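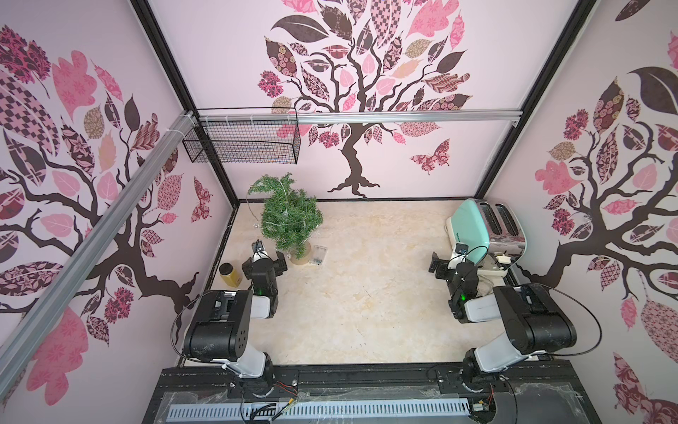 Yanti Latuheru, writing in our guest book after the November open day, wanted to know whether the robots ever go home. They don't. They live at Ritevcombe, and on most evenings they outlast the rest of us.

About Us

Sketalel is a small company that teaches pairs of robot arms to do household jobs, slowly. We started in a rented back room with one arm, which spent its first winter learning to let go of a sponge. We now have two arms per bench, and a front door with our name on it.

We call our test benches kitchens, which is generous. A bench has two arms and a few ordinary things for them to deal with, such as a toaster. We papered the walls because gray panels made visitors whisper. The trees were the cheapest pattern at Vinasell with any color in it, and we have grown fond of them. 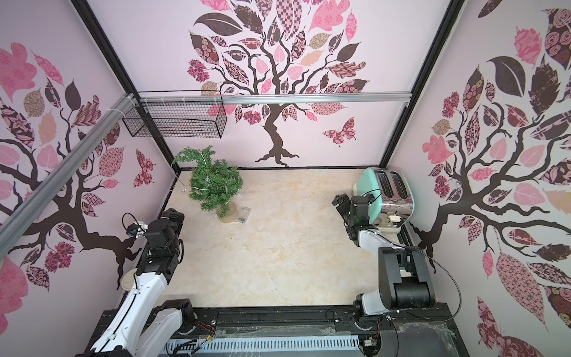

Four times a year we open the doors. The last open day brought in 207 people, a good many of whom had come for the bakery next door and stayed out of politeness. Demonstrations ran until late afternoon. Each one begins with a short talk, which we have cut from 67 slides to 4 after some frank comments, and then the arms get to work on whatever is in front of them.

A word about what to expect. The arms are careful, and careful looks a lot like doing nothing. Children tend to cheer when a gripper closes. Adults ask when it will be able to fold laundry - we have a standing answer to this, and it is a shrug.

Some visitors like to stand behind the operator and watch what the wrist cameras see. It's a humbling view. A houseplant turns into a forest, and the far wall seems like a long trip.

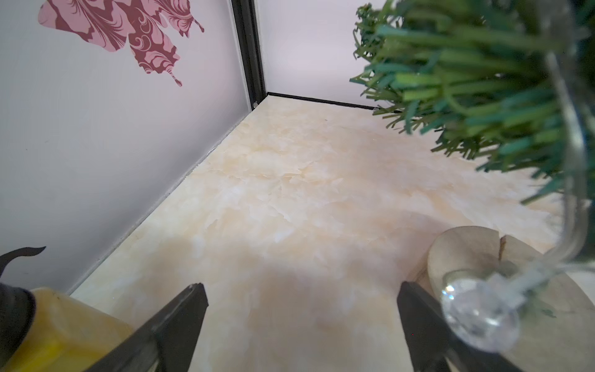 School groups are welcome by arrangement. The Ó Riain workshop, across the yard, lends us its benches and its kettle on those mornings, and has asked us to mention that it would like the kettle back.

We don't sell robots. We sell the training behind them, mostly to people who already own arms and are a little disappointed in them. If that sounds like you, come to the next open day and be disappointed in company. Admission is free, and parking is next to the bakery.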